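# About Jollico

Jollico is a small workshop and school for people who would like to fold, mend and generally make peace with cloth. We have one long room, a row of pale wooden tables, and more gray fabric than any sensible business would admit to.
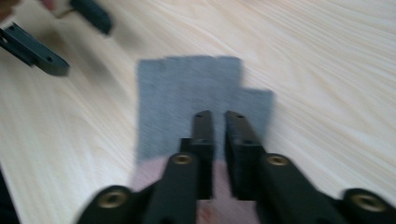 Gray again, was Hefin Howells's comment when we put up the first version of this page, followed by a longer message asking whether we had considered a cheerful yellow. We have. We bought a bolt of it in our second year and most of it is still on the shelf, being cheerful at no one. Gray shows a bad crease, forgives a thumbprint and doesn't argue with the thread.

## How we started

Delyth Jenkins opened the place after a long stretch at Prosser, a curtain maker where she was paid to cut straight lines and discouraged from having views about them. She had views. She left with a good pair of shears, a bad knee and an arrangement to buy Prosser's offcuts by the sack, and she spent that first winter at a table sorting pieces by size.

The idea had been to sell the sorted pieces to quilters. The quilters came, looked, and asked if she could show them how to get a clean edge on something that frayed the moment you breathed near it. So she did, and charged them for it, and the shop became a school before anyone had bought a blackboard. We still haven't bought a blackboard.

Gwawr Bevan joined the following July to do the accounts and was teaching the Flat Work class by the end of the month. The accounts have been somebody else's problem ever since, currently Tegwen Nicholas's, and she has asked us to mention that receipts go in the tin.

## What we teach

Everything here happens on a tabletop. We have no machines to speak of and a strong bias toward things you can do with your hands and a reasonable chair.

**Flat Work** is where you start. You get a piece of cloth, and you learn to lay it down, smooth it, square it up and fold it so that it stays folded. People laugh at this when they sign up. They laugh less in the second hour, when the corners don't meet. The course runs for 8 weeks, and yes, you could learn to drive in that time.

**Odd Shapes** deals with what's left over when somebody else has already cut out the part they wanted. Steps, notches, long thin bits with a lump on one end. Gwawr's position is that every offcut is good for something, and she has a drawer of counterexamples she refuses to discuss. You'll make a patch, a pouch and a thing for holding needles that we have never found a proper name for.

**Edges** is Delyth's class. It covers hems, binding, blanket stitch and when to leave a frayed edge alone and call it a decision. There is homework. She does check it.

**Putting Away** began as a joke at a staff lunch and is now our most heavily booked evening. Nurhan Saraç teaches you to sort a fabric pile by size and weight, fold it to a common width and get it back on the shelf in an order you'll recognize next week. She will not come to your house, so please stop asking.

## The tables

Visitors ask about the tables more than anything else, which is slightly wounding. They came out of the old Benero canteen when it closed, and we sanded them ourselves over one very long summer. The grain is lovely and it is also a nuisance, as beginners will line up their cloth with it and then wonder why nothing is square. Use the ruler. The grain was there first and has no interest in your project.

We ask for no hot drinks on the tables, no glue without a board underneath and no cutting directly on the wood. The three people who have done the last of these know who they are, and so does Delyth.

## Some figures, as Tegwen likes them

- 33 places in each term, across all classes
- 3,671 pieces in the offcut store at the last stocktake, dated 02/10/2023
- 1,000 of those free to any school that will come and carry them away
- 1 bolt of yellow, open to offers

The stocktake took far longer than planned and ended in a disagreement over whether two scraps joined by a thread are one piece or two. Tegwen ruled that they were one. Gwawr cut the thread.

## Who we work with

Prosser still sends the sacks. Clundent, down the hill, makes our needles and pins and will sharpen your scissors if you leave them at our front desk with a label on. Unlabeled scissors become school scissors after a month, and some of our best pairs have been acquired this way.

## Coming to see us

The door is open whenever a class is running, and you're welcome to stand at the back and watch. Somebody will eventually hand you something to fold. Bring your own offcuts if you have them, in any size and in any state, provided they've been washed. If you aren't sure whether they've been washed, wash them.

New students should book through the front desk. Returning students should also book through the front desk, Hefin.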